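3.2 Setting and materials

Small things kept in shared rooms tend to end up on the nearest flat surface. We looked at how such a surface is used at Stirthorpe, next to a row of wall hooks.

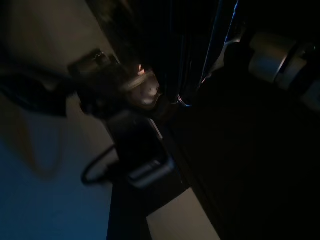
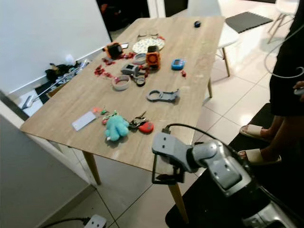
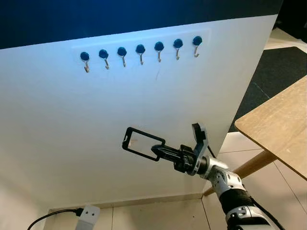
Figure 2. Cable loop (first), table (second) and hooks (third).

Rukhsana Swati, corresponding author

The table held keys, eyeglasses, rolls of tape and a teal plush toy – a mix typical of the 19 households in our February survey. The seven hooks share one height on the panel. Items with a loop or ring were coded as hangable, all others as flat.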